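Pirnside Whitening Pen Review: A Gentle Option for Tea Drinkers

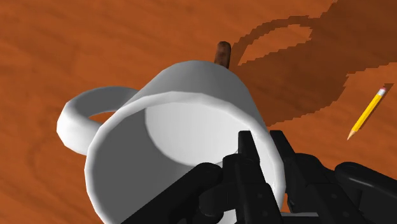

Kiss Balham

Apr 17, 2020

The Pirnside Whitening Pen is a peroxide-based gel in a twist-up applicator, sold for use at home between dental cleanings. Our review office assessed it as part of a continuing series on over-the-counter whitening products. The pen was purchased at the regular retail price, and the manufacturer had no role in the preparation of this review.

The package contains 2 pens, a shade card and a folded instruction sheet. The instructions are clear and set in readable type. The user dries the front teeth with a tissue, applies a thin layer of gel with the brush tip, and keeps the lips away from the teeth for 2 minutes. Food and drink should be avoided for half an hour afterward.

Application is straightforward on the upper teeth. The lower teeth are more difficult, as saliva tends to reach the gel before it has set. The brush is soft and holds its shape well, although the twist mechanism releases more product than is needed on the first few turns. Users should turn the base slowly and wipe away any excess before it touches the gums.

The taste is mild mint with a slightly bitter finish. Our reviewer noted brief sensitivity to cold water during the first week, which eased when the pen was used every other day. Persons with existing sensitivity, exposed roots or untreated decay should speak with a dentist before using this or any similar product.

Results were modest. Surface staining from black tea was visibly lighter by the end of the second week, mostly on the flat front surfaces. Staining between the teeth changed very little. Crowns, veneers and fillings do not respond to peroxide gels, and the instruction sheet says so plainly – a point that several competing products leave out.

By comparison, the Kumalcombe 777 strips reviewed last September covered the teeth more evenly but were harder to keep in place. The pen is easier to carry and suits occasional touch-ups.

Rating: 74 out of 100. Recommended for light surface stains. Not recommended as a first treatment for deep or long-standing discoloration.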